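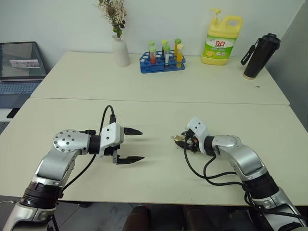
The plaque budget is the first thing I'd cut, a reader wrote in after my last piece on the Brarncombe clinic lobby, and if people only give to see their name on a wall then let them buy a billboard.

I get it. I do. But no, and let me say why before I lose the afternoon.

Donor walls get sneered at by people who have never had to raise the money for a roof. The sneering goes: vanity, brass, rich folks. Fine. Go stand in front of one. The Brarncombe wall has 115 names on it and most of them are in the smallest size, the little leaves down low. Those are not rich folks. Those are people who paid in monthly installments for a leaf the size of a playing card and bring their grandkids in to touch it. Fingerprints all over the lower rows. You don't get that on the big plates at the top.

So my complaint is a different one. My complaint is that we keep buying bad walls.

First thing. The tree. Why always the tree? I've got nothing against trees but every lobby between here and MacDonald has the same trunk with the same branches, and a tree fills up. It has a fixed number of leaves. Sell the last leaf and then what, you turn a donor away? You start screwing leaves onto the drywall next to it? I have seen this done. It looks like fall.

Second. Engraving that can't be changed. People die, marry, split up, change their business name. Skinudik Hall glued theirs down, permanent adhesive, straight onto the backer, and when a family asked to add a first name in January the quote to redo one panel was more than the family had given in the first place. The panel is still wrong. They could of had standoffs and a set screw for hardly any more money and swapped the plate in ten minutes.

Third, letters. Go up a size. Whoever signs off on the proof is looking at it on a desk, two feet away, under a good lamp. The donor is 80 and standing behind a rope. Quarter inch letters on polished brass under a can light, you can't read it, you just see your own forehead. Satin finish. Please. Satin or brushed, dark fill in the letters, and aim the light from the side. This isn't expensive, it just has to be asked for.

And tiers. Oh, the tiers. Seven of them at Skinudik. Seven! Copper, bronze, silver, gold, then it gets into gemstones and I stopped following. All you tell people with seven tiers is exactly how far down they are. Two would do it. Two sizes, one for the large gifts that actualy built the thing and one for everybody else, alphabetical, and leave the dollar amounts off. I know fundraisers will tell me the ladder makes people climb. Maybe some. I also know a few who looked at where their name would go and quietly kept the check.

The one I'd copy is Ranisel. Plain rows of frosted acrylic, satin metal letters across the top with the name of the library, and a rail system so that rows slide in underneath as they're needed. They opened with 24 blank plates already hung. Some people on the board hated that, said it looked like failure. To me it looked like an invitation, and a fair number of those blanks have names now. No butterflies.

Back to the reader and the billboard. Cutting the wall doesn't save what you think. The wall is a small slice of a building campaign and it's the only slice the givers get to see with their own name on. Anonymous giving is lovely, there's a line for it on every pledge card, go ahead and check it. The rest of us like to be thanked. My mother's plate has a scratch accross it and I still go look at it when I'm picking up a prescription.

Spend the money. Spend it on a rail, bigger letters and someone with a soft cloth once a month.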